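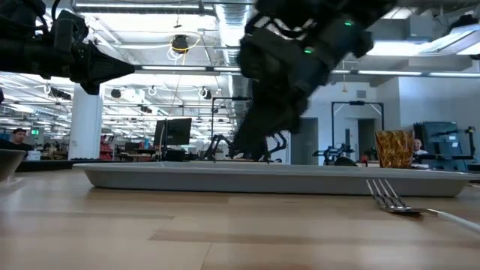
Skasell serving tray, gray, 44 x 36 cm

I've sold a lot of trays over the years and this is the one I keep taking home. The Skasell is shallow, light enough to carry in one hand, and it goes with pretty much every plate you already own. Maj-Britt Strand drew it for Rønning as a breakfast tray, but we use ours for everything — mail, seedlings, the good cheese.
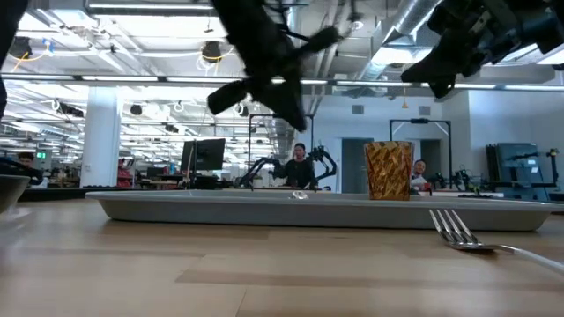
People always ask me about the rim, so let me get to that. It flares out a little all the way around, so your fingers slide under it and you don't have to tip the thing up to get a grip. The ends slope too, and a tapered cup like the gold and copper-brown one can stand right on the tray while a fork leans on the edge. I do wish it came in green (I've asked!).

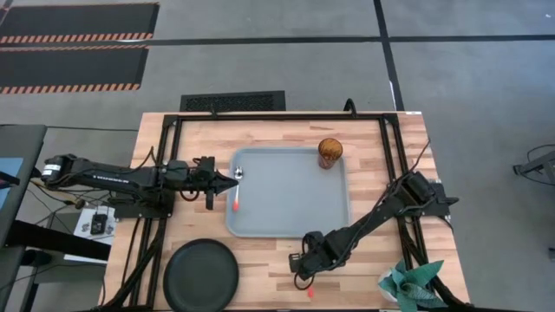
Skasell tray in gray, with amber-brown glass. Glass not included.

Care is easy. Warm water, a soft sponge, a drop of dish soap. Please skip the scouring pads, I ruined my first one that way. It's fine up to 40 degrees C in the dishwasher, but I wash mine by hand and it still looks great.
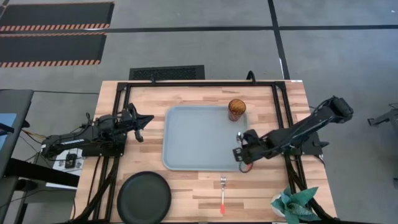 We get a fair number of emails about what to set it on. My own kitchen has a dark Fullano counter and the gray sort of disappears there, so I'd go lighter if you have the choice. A striped butcher-block top is my favorite for it, all that pale grain makes even a plain tray look dressed up. Felt pads are sold separately, in sheets of 100.

Ships from our Nullbridge store. The next batch is due in March, and you can leave your email to hear when it lands.

Page updated 2 Nov 2023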